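Bench notes, June 6, 2024

Sorting out the white table, finally. I've been putting this off since January, when we moved the repotting stuff over from the Plunau shed and everybody (me included!) started using the table as a place to drop things on the way to somewhere else. So this is mostly a note for myself, plus whoever has the room after me.

The top gets scuffed whatever we do. I tried a soft cloth with plain soapy water first, then the cream cleaner Riet swears by, and the cream did a bit better on the gray marks but left the surface feeling chalky until I rinsed it. Two rinses, warm. The stubborn ones I'm leaving alone – they're in the finish and I'm not going to scrub a hole in it for the sake of looks. Please no scouring pads, Yoshinori, I know you have a bag of them in your drawer.

Crumbs are a different story. Brown bits turn up on this table every single day, and I can't decide if they're potting mix or somebody's lunch. Dry brush first, then the cloth, otherwise you just make mud and push it along to the edge and onto the floor. I keep doing it in the wrong order when I'm in a hurry.

Asked Evelien whether we could get a second tray so the pots wouldn't have to share. She looked up the Loler ones and the shipping was more than the tray, so no. We'll manage with what we've got, and if anyone is passing the garden place in Bremum anyway, have a look on the bottom shelf.

Label stock: 152 left on the roll. Fine until after the summer, I think. The 1,337 that was penciled on the old sheet was the count for the whole building, so don't panic when the numbers don't match.

Still to do: wipe down the stand, including the little pegs on the arm (they collect dust like you wouldn't believe), check the feet for wobble, find the other brush.
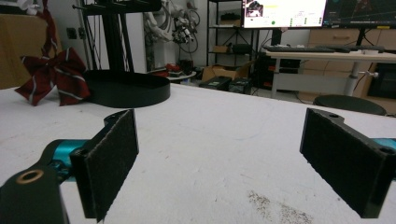 Notes and photo: Wouter Coppens

The round black tray stays on the left side of the table, in front of the stand, and I'd like to keep it there. I had it over on the right for a while and kept catching the rim with my sleeve. As you'll notice, the brown specks are on the white top again, so the brush hasn't earned its rest yet. Same with the gray smudges, see my moaning further up.

Wilma wants the table for four trays of seedlings next time she's in. OK by me as long as they go on newspaper – there's a stack of it under the sink, behind the Samir buckets. I'll do the floor on that side once she's done.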